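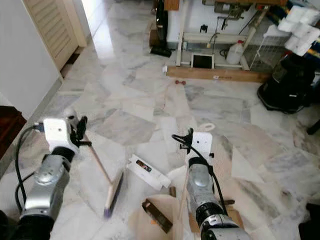

The hall floor, with the broom and the boxes.

Győző Szilágyi had the keys to the house at Wotergate until 5 o'clock, and by two he had only reached the hall. Upstairs had gone quickly. His aunt had kept very little up there, and the man from Hekis had taken the beds on Wednesday.

Down on the marble it was small stuff. Empty boxes, mostly, a long brown one and a white one with a dark label. She had never thrown out a box in her life. He turned the white one over in his hands, looked inside, and put it back on the floor. Then he went and sat at the foot of the stairs for a bit.

The stairs had been her pride. Dark red-brown wood, polished every week, and no shoes on them – not even the doctor's.
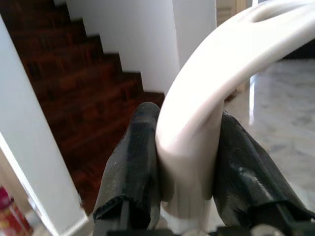
His phone rang. It was the agent, asking about the meter.

"345," he said. "I wrote it down this morning."

"And the floor's clear?"

"Nearly."

She said the buyers might come early. He said that was fine, and asked if they had children. Two, she thought, both small.

He looked up the stairs again.

"Tell them to take their shoes off," he said, and went back to find the broom.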